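How Do Clocks Keep Time?
Lernstead Museum Learning Pages, updated October 21, 2020

A mechanical clock needs energy to make it go. In many old clocks this comes from a weight on a cord. As the weight sinks, it pulls a drum round, and the drum turns a set of wheels. 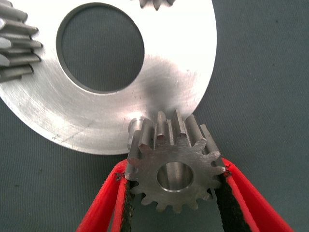
Metal disc with a hole near its upper centre.

Wheels with teeth are called gears. A gear with 100 teeth driving a gear with 10 will make the small one turn ten times as fast.

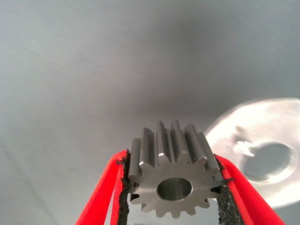

Jiahui Ye asks why the weight does not simply drop to the floor. A part called the escapement prevents this. It catches the wheel and lets it go, one tooth at a time — this makes the tick.

The pendulum tells the escapement when to move. A long pendulum swings slowly and a short one swings quickly.

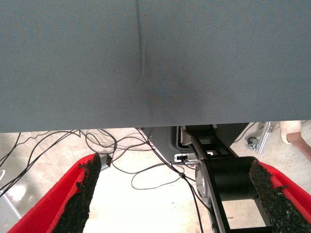

Heat can also change the time a clock shows. A metal rod grows slightly longer in warm weather, and for this reason the Halliday clock in our main hall runs a little slow in August. Staff correct it by turning a small nut under the pendulum.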